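Garna two-finger gripper, tried in simulation

Turnum sells the Garna model as a drop-in for small arms and claims 500 grasps without a retune. I doubted that, so I loaded it into our workshop scene and gave it the orange cylinder.

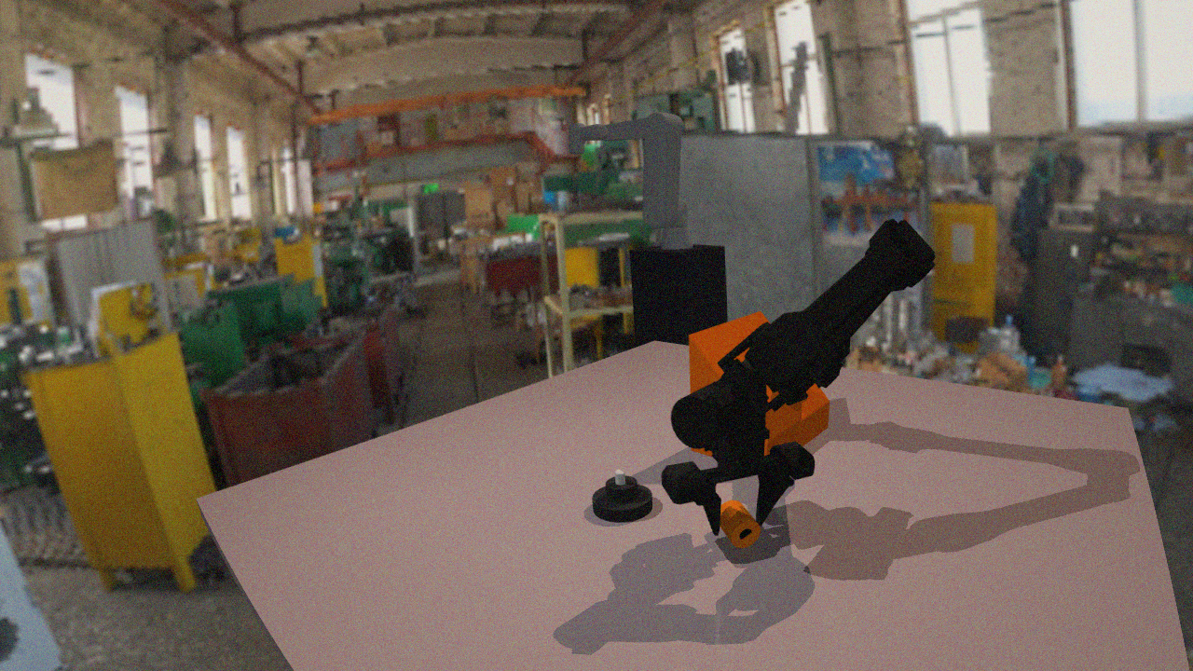
Where it falls short

The tips are narrow, and a round part on its side gives them little to hold. I logged 36 slips.

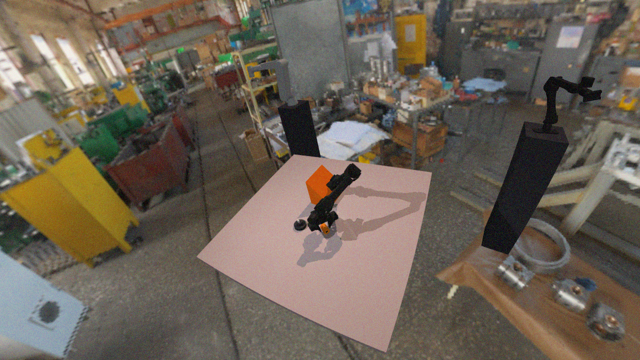
Cauã Coutinho blames my friction settings. Maybe, but the Medeiros gripper ran on the same ones and slipped 6 times. I'd hold off buying.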